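Kitchen drawer audit, part two

The first part covered the contents of the two kitchen drawers in the Uldale flat. Part two deals with where it all went, and with the bill.

I emptied both drawers on a Monday evening and weighed everything on the parcel scale. The total was 2829 grams, of which the cutlery was less than half. The remainder was string, dead batteries, takeaway menus, keys for locks I no longer own and 13 teaspoons that match nothing.

The rule I settled on is the one Ingrid Nakamura posted in the comments last time. An item stays in a drawer if it has been used in the past month. Items used less often go on a shelf, in a labelled tub. Keys without a lock go to the scrap bin at the tip.

Drawer depth turned out to matter more than width. Mine are 179 mm deep inside, so a single layer of cutlery wastes most of the height. I fitted a sliding tray on two battens, 48 mm down from the top edge. The lower layer now takes the rolling pin and the grater. The tray sticks slightly in damp weather and candle wax on the battens fixes that for a week or so.

Scissors were the awkward case. They take up a lot of tray for their weight and the points catch on everything. Vaughn Halvorsen suggested hanging them, and I have a hook on order. 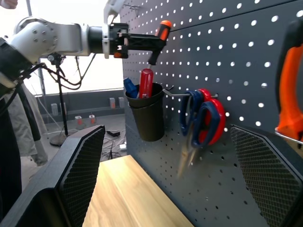
Scissors on a hook, screwdrivers in a cup, all on pegboard.

The hook will go on the side of the wall unit, left of the kettle, at shoulder height. Fixing is one 4 mm screw into the carcass. Part three will cover the cupboard under the sink, once the new trap is in.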